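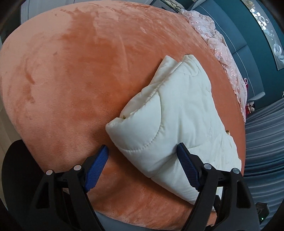 Govby Home Sewing Club - members' pages

Search this site Search Go

In May I finally took all the bedding out of the cupboard. I had waited since winter, and the door did not close any more. I did it on the bed, on top of the orange plush cover, which is the only place in my apartment large enough for folding.

The white quilted one gave me the most trouble. It is thick and puffy, so after each fold it wants to open again. My mother taught me to fold in three, lengthwise, but with padding this makes a fat roll and the creases stay in the middle. Nkrumah Korletey from our club told me to fold only two times and to press the air out slowly with the arm. I tried it his way and I like it better, but the corners are still difficult for me. The fabric puckers near the top and I do not know yet how to make it lie flat.

The orange cover has another problem. Every time I touch it, the pile changes direction and the color changes too, pale like a peach on one side and almost rust on the other. I brush it with my hand in the evening, and at 9 in the morning it looks again like somebody walked on it. I washed it at 91 degrees once, by mistake (Fahrenheit, thank God), and it stayed soft.

For storage I bought two cotton bags in Grestby. They are a little small. Jirayu Thepsuriya sews her own from old sheets, and she promised to bring her pattern to the next meeting - I will copy it here if she permits. If you have a good way with quilted things, please write to me.

Recent posts
Mending a pillowcase by hand
Which thread for thick cotton?
Our visit to the fabric market in Grekgate
Buttons from the Baldursdóttir shop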